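Technical Editor, Furniture and Interior Products (Assembly Documentation)

Sunden Documentation Services
Location: Felitz office, with up to 2 remote days per week
Contract: Permanent, full time
Reports to: Head of Product Documentation
Posted: 2 July 2025

Position summary

Sunden prepares assembly instructions, care sheets, parts lists and warranty inserts for manufacturers of household furniture. The work covers flat-pack and part-assembled goods: tables, shelving, bed frames, storage units and seating. We write and maintain the source text in English and manage its translation into 16 languages.

We are recruiting a technical editor to take over the tables and desks group. The group consists of 37 active product families, each with its own instruction set, spare parts list and revision history. The position is open following an internal transfer, and a handover period of four weeks is planned.

Background to the role

Until April, the tables and desks group was maintained in word processor files held separately for each client. The material has now been moved into Andard, our structured authoring system, in which each warning, fastening step and tool list is stored as a single unit and reused wherever it applies. The transfer is complete for text. It is not complete for illustrations, callout numbers or regional variants, and a large share of the first year will be spent on these.

The largest client in the group is Petkov, a maker of solid wood dining and occasional tables. Petkov revises its hardware more often than its designs. A change of bolt length or insert type affects the instruction sheet, the parts list, the spare parts catalog and the packing diagram, and all of these must be released under the same revision letter.

Main duties

Write and edit assembly instructions from engineering drawings, sample units and interviews with client design staff.

Build each new product from its retail carton at least once before the draft is sent for review, using only the tools listed on the sheet.

Maintain parts lists and check them against the client's bill of materials at every revision.

Draft care and cleaning text for finished surfaces, including oiled, waxed and lacquered wood, working from finish data supplied by the client.

Brief the illustration team and check line drawings for correct orientation, hardware position and step order.

Prepare text for translation, answer translator queries, and keep the term list for the group up to date.

Review customer service reports every quarter and propose changes where a step is shown to cause repeated errors or missing part claims.

Keep revision records in a condition suitable for client audit.

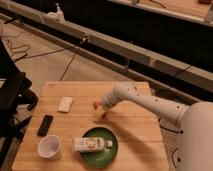

Care text is a larger part of the work than applicants usually expect. Most complaints received by our clients in the tables category concern marks on the surface: rings, heat damage, scratches, and uneven fading where an object has been left in one place. The care sheet must state what the finish will tolerate, how soon a spill should be removed, which cleaning products are excluded, and how often the surface should be treated again. Statements of this kind have warranty consequences. They must match the finish supplier's data and must be worded so that they survive translation without becoming stronger or weaker than the source.

The editor is responsible for the wording of these statements. Approval remains with the client's quality department.

Required qualifications

Three years or more of paid work in technical writing or technical editing, with physical products forming a substantial part of that work.

Ability to read orthographic and exploded-view drawings without assistance.

Working knowledge of a structured authoring system. Experience with Andard itself is not required. Training takes place in the second and third weeks.

Accurate written English in American spelling, including consistent use of controlled vocabulary.

Practical competence with hand tools. Applicants need not have trade experience, but the work includes regular assembly of test units, some of which require two people to lift.

Experience of preparing text for translation.

Desirable qualifications

Knowledge of wood finishes, adhesives or furniture hardware.

Experience of writing safety warnings for consumer goods, including tip-over and load warnings.

Reading knowledge of a second language used in the furniture trade.

Familiarity with illustration software at a level sufficient to correct labels and leader lines.

A degree is not a condition of appointment. Applicants who have come into documentation from joinery, retail assembly, product testing or customer service are invited to apply, provided that the writing experience listed above is met.

Working arrangements

The standard week is 37 hours. Core hours are 10:00 to 15:00, and the remaining time may be arranged with the team lead. Remote days may not be taken in weeks when a test build is scheduled for a product in the editor's group. The build schedule is issued a month in advance.

The Felitz office is on a single level and has step-free access from the parking area. Test builds take place on site. Height-adjustable benches and lifting aids are available on request, and applicants who need other adjustments should state this at any stage of the process. Adjustments are handled by the personnel office and are not disclosed to the assessment panel unless the applicant asks for this.

Travel is limited to visits to client sites, normally one or two per quarter, with overnight stays on occasion. Travel time counts as working time.

Pay and benefits

The post is graded as Editor II. The salary range for the grade is sent to all applicants with the acknowledgment of their application, and placement within it depends on relevant experience. Benefits include paid annual leave, employer pension contributions, a yearly training allowance, and the purchase of assembled test units at a reduced price when they are released from storage.

The appointment is subject to a six-month probation period, with a written review at the midpoint.

How to apply

Applications should be submitted through the vacancies page and should contain the following:

A resume of no more than 2 pages.

A cover letter stating which product types you have documented and what your part in the work was. Where documents were produced by a team, identify the sections you wrote or edited.

One published instruction sheet or manual section on which you worked. If the material is confidential, supply an altered version or a sample written for this purpose, marked as such.

Portfolios in the form of links are accepted if they can be opened without an account. References are not required at this stage.

Selection process

Applications are read by two editors independently. Shortlisted applicants are sent a timed editing exercise, which is completed at home and takes 90 minutes. It consists of an instruction sheet containing errors of sequence, terminology and part numbering, together with the drawings needed to find them. The use of dictionaries and style guides is permitted.

Applicants who pass the exercise are invited to a half-day session in Felitz. The session includes a supervised build of a small table, the drafting of five steps based on that build, and an interview. Drafts are assessed on accuracy, step order and economy of wording. Speed of assembly is not assessed. Wear clothing suitable for light workshop tasks and closed shoes. Safety glasses and gloves are supplied.

Reasonable travel costs for the session are repaid on presentation of receipts. All applicants who complete the editing exercise receive written comments on their result, whether or not they proceed to the next stage.

The vacancy remains open until filled, and applications are reviewed in the order in which they are received. Questions about the duties of the post or about the editing exercise may be sent through the contact form on the vacancies page, using the heading "Editor, tables and desks."

Recruitment agencies are asked not to submit candidates for this post.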